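Why Does Your Voice Sound Better in the Bathroom?

You have probably sung in the bathroom. Most people have, including the ones who say they haven't. And you have probably noticed that in there you sound like a star, while in your bedroom you sound like a goat with a cold. The goat is the same. The room is different.

Sound is a wobble in the air. When you sing, bits of your throat called vocal cords shake very fast and push the air in front of them, and the wobble spreads out in every direction until it bumps into something. What happens next depends on what it bumps into.

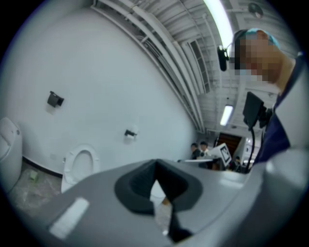 Soft things are greedy. Curtains, carpets, beds and piles of jumpers you were told to put away all swallow sound, and only a little of it gets back out. Hard, smooth things send it straight back. A broad white wall in a bathroom sort of room gives your voice plenty to bounce off, and it will come back to you very slightly late. Then it hits the opposite wall and has another go.

All those bounces pile up on top of each other so quickly that your ears can't pick them apart. You hear one long, rich sound that takes a moment to fade. The proper word for this is reverberation, and you may use it at dinner to annoy your family.

An echo is a bit different. For an echo you need a gap between the first sound and its copy, so the wall has to be a good way off. Shout at a cliff and you will get your own words back, usually the silly ones.

Small rooms have another trick. Some notes fit neatly between the walls and get a boost, and in a bathroom many of these are low notes. Hum from low to high and listen for the one that suddenly booms. That is called resonance. It is also a good way to find out how thin the door is.

Try it yourself

When Siriporn Klinhom's class in Ternville tested this in March, 14 children clapped once in each of 8 rooms and wrote down which sounded the longest. The school hall won. The coat cupboard came last, and Tane Wihongi got stuck behind the anoraks.

You can do the same at home. Clap once in the bathroom, then hang up every towel you can find and clap again. The second clap should sound duller and shorter. 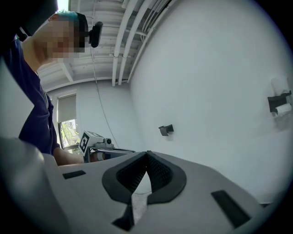
Short hair, long sleeves. Clothes soak up a little sound too, so a crowded room is a duller one.

Put the towels back afterwards. Folded, if you want to be allowed to do it again.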